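Plurstead Hall Annual Building Walk-Through
Winter inspection, 15 Jan 2014
Checked against the Produs form for small public buildings, with comments

Marks used: OK = no action. ATTN = needs attention before the next walk-through. FAIL = fix before the space is used again. N/A = not fitted or not looked at.

1. Outside and approach

1.1 Front walk level, no raised slabs. ATTN
Two slabs by the bike rack have lifted. The higher one is enough to catch a toe. Marked with yellow paint for now. Grind or reset when the ground thaws.

1.2 Steps and handrails firm. OK
Rail on the left side was loose last January. New anchors are holding.

1.3 Salt and shovel at each entrance. ATTN
Front: yes. Side door: salt bucket there but empty. Refill it from the bag in the furnace room.

1.4 Gutters and downspouts. OK
Ice in the north gutter, nothing hanging over the walk. Check again after the next heavy snow.

1.5 Outside lights. ATTN
Side door light is out. The lamp was changed in the fall, so look at the photocell first.

2. Exits and routes

2.1 All exit doors open fully with one motion. FAIL
Rear door on the first floor sticks at the bottom and takes a shoulder to open. The threshold strip has swollen or shifted. Keep the rear meeting room closed until it is freed up. Retest with the heat on and with the heat off.

2.2 Exit signs lit. OK
All lit on house power. Battery test is under 4.3.

2.3 Hallways clear. ATTN
Folding chairs were stacked outside the restrooms again. They go in the chair closet. The cart fits if it is loaded flat.

2.4 Stair treads and nosings. OK
Rubber nosing on the bottom tread is worn but tight. Will need replacing in a year or so.

2.5 Posted evacuation map matches the building. ATTN
Map by the kitchen still shows the old coat room as an exit route. That wall was closed up during the Heluvine work. Print a new one and take the old one down the same day.

3. Fire equipment

3.1 Extinguishers in place, seals unbroken, needle in the green. ATTN
The one in the kitchen reads low. Swap it with the service company. The others are fine.

3.2 Extinguisher tags signed monthly. ATTN
December is blank on every tag. The inspection may have been done but it isn't written down, so it counts as missed.

3.3 Smoke alarms tested by button. OK
Upstairs hall alarm is faint at the far end with the doors shut. It passes, but consider a second unit.

3.4 Kitchen hood and filter. ATTN
Filters are greasy. Soak and scrub, and let them dry before they go back in. No cooking on the range while they are out.

3.5 Combustibles kept away from the furnace. FAIL
Cardboard, a rolled carpet and holiday decorations against the furnace room wall. Move all of it out of the room. The red line on the floor was painted to mark the clear area and most of it was covered.

4. Electrical

4.1 Panel accessible, door closes, circuits labeled. ATTN
Access is good. Circuit 13 is labeled "spare" but shuts off the outlets on the stage. Relabel.

4.2 GFCI outlets trip and reset. OK
Tested in the kitchen, both restrooms and at the outside outlet by the side door.

4.3 Emergency lights, battery test. ATTN
The stairwell unit went dim in the first minute. Replace the battery. If the new one does the same, replace the unit.

4.4 Extension cords not used as permanent wiring. ATTN
One cord is run behind the bookcase to the copier. Move the copier to the wall outlet or have an outlet added.

4.5 Bench and table areas: cords off the floor, work surface orderly, small parts in trays. OK
Outlets are solid and the covers are on. Keep the low open trays in use on the tables. Screws on the floor were written up last year and none were found this time.

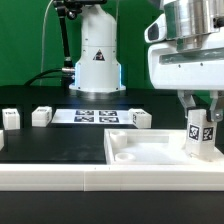

4.6 Space heaters. OK
None plugged in. One in the office closet has a cracked cord end. Cut the cord and throw the heater out so it doesn't come back into use.

5. Heating and water

5.1 Furnace serviced within the year. OK
Bednárik Heating did the service before the season. Sticker is on the cabinet and the invoice is in the binder.

5.2 Carbon monoxide alarms. ATTN
Two alarms fitted, both sound on test. The one by the furnace room has reached the replace-by date on its back. Buy a new one this month.

5.3 Water heater relief valve and discharge pipe. OK
Pipe ends near the floor and is dry.

5.4 Hot water temperature at sinks. ATTN
Restroom sinks run too hot for small children. Turn the heater down a notch, wait a day and measure again at the tap farthest from the tank.

5.5 Pipes in the crawl space. OK
Insulation is in place. One sleeve had slid down near the hatch and was pushed back and taped.

6. Storage and lifting

6.1 Shelving fixed to the wall. ATTN
Main storage room is fixed. The tall metal unit in the upstairs closet is not. Two brackets will do it.

6.2 Heavy items stored between knee and shoulder height. ATTN
Coffee urns are on the top shelf. Move them down and put the paper goods up there.

6.3 Shelf load signs posted. OK
The 700 lb sign on the long rack is readable. Nothing on it comes close to that.

6.4 Ladders. FAIL
The older wooden stepladder has a split rail. Tagged and taken out of use. It needs to leave the building.

7. Kitchen and first aid

7.1 Refrigerator temperature. OK

7.2 Cleaning products labeled and away from food. ATTN
One spray bottle under the sink had no label. Emptied. Mark bottles when they are filled.

7.3 First aid kit complete. ATTN
Short on gauze and gloves, and the burn cream is past its date. The list of contents is taped inside the lid, so restock from that.

Summary of actions

Before next use of the space: 2.1 rear door, 3.5 furnace room, 6.4 ladder.

By the end of January: 1.3, 1.5, 3.1, 4.3, 5.2, 7.3.

The rest can be worked through in any order before the next walk-through. The repair line for the year is $3,000. The outlet in 4.4 and the slabs in 1.1 are the two items likely to need a contractor, so get prices on those before spending on anything else in the last group.

Write the date and initials next to each item when it is done. Leave the form in the binder in the office.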